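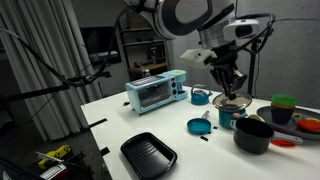 Notebook 20, p. 138

November. Kitchen set, layout and fit notes. Bench: white table, south end of the workshop.

Purpose of this entry is to fix the working layout for the toy kitchen before Dineo writes the parts sheet, and to record which pieces go together. The earlier sheet (p. 131) lists "pots, assorted" and is no use to anyone. Strike it.

Pieces in the layout:
Toaster oven, pale blue, dark glass door, knobs at the right of the door. Left of center. Kept empty.
Kettle, teal, curved handle over the top. Toward the back, right of the oven.
Frying pan, teal, small. In front of the kettle.
Cooking pot, teal, small, with clear lid (metal rim, silver knob).
Saucepan, black, deep, long white-and-gray handle. Right side, in front of the teal pot, handle pointing right.
Plate, dark gray, large, round. Behind the saucepan.
One utensil with a red handle, lying under the saucepan handle. Not yet on any list. Dineo to give it a number.

Two black tape marks on the table between the frying pan and the teal pot. These stay down. Ibrahim peeled the previous pair when he wiped the surface and we lost a morning putting them back from measurements. Wipe around them.

Lid fit. The clear lid belongs to the teal pot. Checked by hand, 20 placements, turning the lid a little each time. Seats flat in all of them if it comes down level. If one side lands first, the rim rides up on the edge of the pot and the lid sits at a tilt until nudged. Knob is small, so there is not much to hold, and a tilt at the knob becomes a larger one at the rim. Come down slowly over the last part.

The spare lid from the Batine box looks the same but is slightly undersize and drops inside the pot. Marked with a dot of paint under the knob and put on the top shelf. Do not mix them up again.

Pot drift. The teal pot is light and slides when the lid catches. Tried a thin rubber disc under it, which cured the sliding but raised the pot enough to spoil the height we had settled on. Removed the disc. Bheki suggests a ballast washer inside the base, 2 mm steel. Not tried. Would need to be glued and I would like to have a second pot on hand first.

Saucepan. Handle is long for the size of the body and it gets knocked by sleeves. Nomvula asked for it to be turned toward the back. Tried it: the handle then lies across the plate and both have to be moved to get either one. Leaving it pointing right.

Oven. Door hinge stiff on first opening, fine afterward. Yellow label at the top right corner to be left on. The patterned panel on the top surface scuffs easily, so nothing gets stored on it.

Stock. Le Roux quoted 2475 for a full second set, delivery included. Drencombe can supply the teal pieces separately but not the saucepan or the plate. Nandi prefers the full set so the colors match. I have no strong view, except that the lid must be tested on the pot before we sign for anything. Order not placed as of this page.

Storage at end of day: small pieces in the gray Dekeo crate, lid wrapped in a cloth, plate at the bottom. Pot and lid go in side by side. Stacked with the lid on, the knob takes the weight of whatever is above it, and one knob has already come loose that way (retightened, holding).

Open items:
Number for the red-handled utensil. Dineo.
Washer for pot base, once a spare pot is here. Bheki.
Fresh roll of black tape, same width. Ibrahim.
Decision on Le Roux or Drencombe. Nandi.
Repeat the lid check with the spare pot and copy the result to the parts sheet. Me.

Added 4:20 pm: Ibrahim found tape in the electrical drawer. Width matches. Roll is nearly finished, so the order still stands.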